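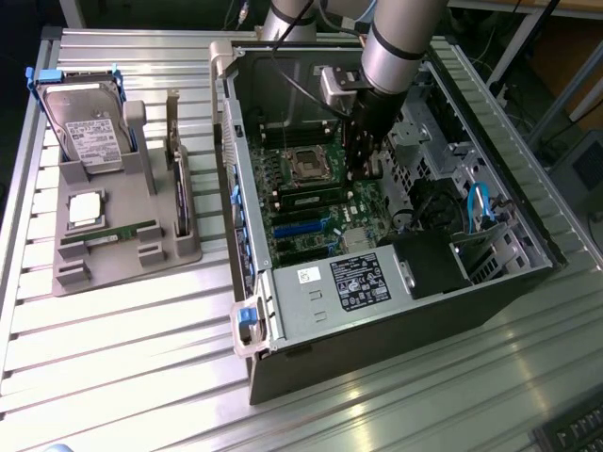
3.2 Batter preparation and holding time

Brena is a griddle cake of chickpea flour, water, oil and salt, sold from carts and small counters in Clutport and in the upland town of Herkine. Sellers in both places rest the batter before baking, but the length of the rest differs. In Clutport the batter is mixed before dawn and used from the opening of the market. In Herkine it is mixed the evening before and kept in a cool room overnight.

The standard batch in this study used 600 g of flour, with water added in two portions. The first portion was worked in until no dry flour remained. The second was stirred in slowly, and foam was skimmed from the surface before the salt was added. Oil was added last. Batter was held in covered steel bowls at 20 °C and stirred once before each portion was poured. The site plan of the Clutport market, with the position of each cart, is given as Figure 1 in Section 2.

A total of 298 cakes were baked and scored for edge color, center firmness and ease of release from the pan. Of these, 52 were set aside because the griddle had not returned to baking temperature between pours. The remaining cakes were scored by the same panel, which was not told the holding time. Cakes from unrested batter were grainy at the center and tended to tear on release. Overnight batter gave a smoother center and a slightly sour taste, which Clutport panel members marked down and Herkine panel members did not. 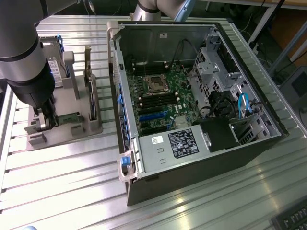 Can a longer rest make up for coarse flour?

Only in part. Coarse flour took up more water overnight and the center became firmer, but some grain could still be felt in the finished cake. Sieving the flour before mixing had a larger effect on texture than any change in holding time.

The batter sold in Sin, where wheat flour is blended in, was not tested and is treated separately in Section 5.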